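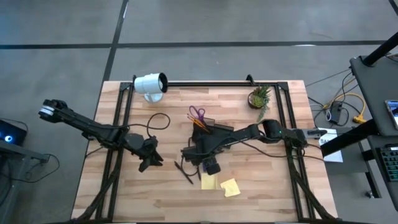
Subject: Re: [ikstead-house] Shared table: pens, scissors, sticky notes
From: Xuân Hứa

Dear all, dear Zubaida,

Thank you for your message about the shared table. I read it two times, to be sure that I understand all the points, and I would like to answer them one after another. I am sorry that it took me some days.

Zubaida Abbasi wrote:
> Hi everybody,
> I sat down at the butcher-block table this morning to sign for a
> delivery and could not find one pen that writes. The scissors were
> in the kitchen again. Can we please agree what belongs on that table
> and what does not? My proposal: one pen holder, one pair of
> scissors, pencils, a black pen, sticky notes. Everything else goes
> back to the cabinet at the end of the day.
> Also, who has been writing phone messages on the wood?
> Zubaida

About the list, I agree with it. The black pen holder is good enough and we do not need to buy another one. I only ask that the scissors go in with the handles up. The purple handles are easy to see from the door, and a person who is in a hurry will not take them by the blades.

About the pencils, I would like to keep the orange ones. It was suggested at lunch that we change to mechanical pencils from Rissanen, but I tried them for two weeks and the lead breaks when I mark cardboard. A simple pencil can be sharpened, and it does not matter so much if somebody carries it away. The sharpener is in the top drawer of the cabinet, behind the tape.

About the pen, I think one black pen is too few. It will be left on the table with no cap, or it will go home in a pocket (mine also, I admit it). I have put 5 more of the Trullum pens in the cabinet. Please take a new one only when the old one is finished, and please throw away the finished one. Last month I found 3 dry pens which somebody had put back very carefully.

About the sticky notes, here I have a small different opinion. Zubaida would like the notes to stay in a pad near the holder. For me it is more useful if a note for a colleague is stuck on that person's own shelf. When single yellow notes are lying on the table, the corners begin to curl, and then the glue does not hold any more and the note falls on the concrete. In this way I have lost a message from Meton about the invoice, and I had to call them again. So my proposal is: the pad lives at the table, and the written notes do not.

About the writing on the wood: it was not me, but I have cleaned it. Pencil comes off with a normal white eraser, if you rub along the grain. For ink I used a damp cloth and very little soap, and dried it at once. Please do not use the blue spray from the kitchen. I do not know if it is bad for the oil on the wood, but the label says only glass and tiles. The table will need new oil in around 4 months, and I can do it if someone helps me to move the things.

One more question, which is not in Zubaida's message. Could the left-handed scissors also stay in the holder? They are now in my desk, and I know at least one other person who would use them.

If there is no objection until tomorrow noon, I will write the short list on a card and put it inside the cabinet door.

With kind regards,
Xuân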